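Speaker notes, Tramovthorpe residents' evening, June 10, 2022
Heat network billing. 20 mins max, leave time for qs

Open with the number. 923 flats on the Kvam heat network, 67 with a working heat meter. Pause. Rest billed by floor area.

Floor area = you pay for next door's open windows. Say it plainly, dont get technical.

Then Hider's promise: all meters in by February. Missed. Give letter ref if asked. 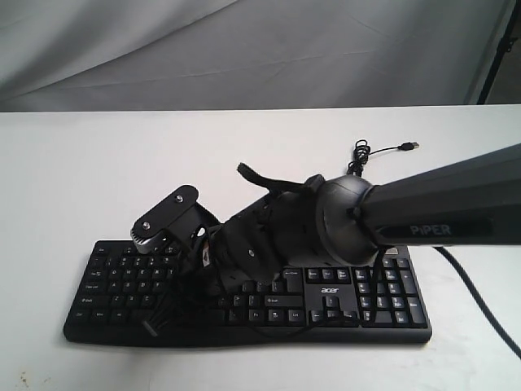 One tenant at Clulberg House told me she had turned every radiator off in February and her bill still went up by £86. Read that out slowly. Don't add to it.

What the contract says: Hider fits, Kvam reads, landlord pays for faults. So who chases? Skip clause 9 if runing late.
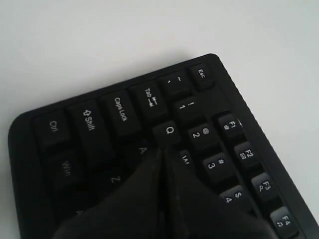
Complaints next. Write to Kvam first, keep copies, wait for the final letter, then go higher. Their web form is the quick way but it times out, so draft offline. Account code goes in first box, Q and then four digits. Q is top left on the keyboard, black keys with white letters like mine, people keep typing O. Mine is Q3333, put on slide.

Ask for hands up: who's had an estimated bill twice running?

Sign-up sheet by the door. Stop there, questions.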